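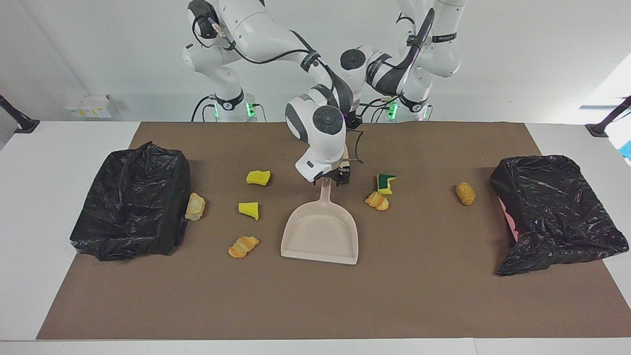 Kistby wants you to stay the night. The town's new visitor campaign says so on the bus shelters, on the ferry tickets and on a banner over the harbor road. Yolanda Oyelaran, who ran a guesthouse there until August, would like to know where.

"They've printed 'Stay a little longer' on everything," she says. "Stay in what? There are 258 rooms in the whole town and half of them close when the weather turns."

The campaign promises what it calls a year-round season. Oyelaran has heard the phrase before. It came up when the ferry timetable was extended, and again when the old customs house was turned into an arrivals hall with a gift counter. The winter boats were dropped after one year. The gift counter is still open, she says, on Saturdays.

I put it to her that bookings are up. The tourism office counted 1,994 overnight guests last month, and its director, Jarrah Ashby, told me he was "very encouraged."

"Ask him how he counts," she says. "A family of four staying three nights, is that four guests or 12? I filled in that form for years and I never found out."

I did ask. Ashby said the method was "consistent with previous years," and when I asked what it was in previous years he offered to get back to me. He hasn't.

Oyelaran isn't against visitors. She liked most of hers. What bothers her is the room tax, which went up before anyone fixed the path to the beach, and the advice that small places should list themselves on Dorosico, the booking site the town has signed up with. She tried it for one summer. "I got more cancellations than guests. Then they sent me an email congratulating me on my visibility."

Her old house has 69 steps up from the harbor and no parking. The new owner, Sowmya Gounder, is keeping it open this winter and charging almost 30 percent more. I asked Oyelaran whether that might prove the campaign right.

"It might," she says. "Ask her in spring. I'd want to see the heating bill first."

She is spending the holidays in Munville, with her sister. She booked a hotel.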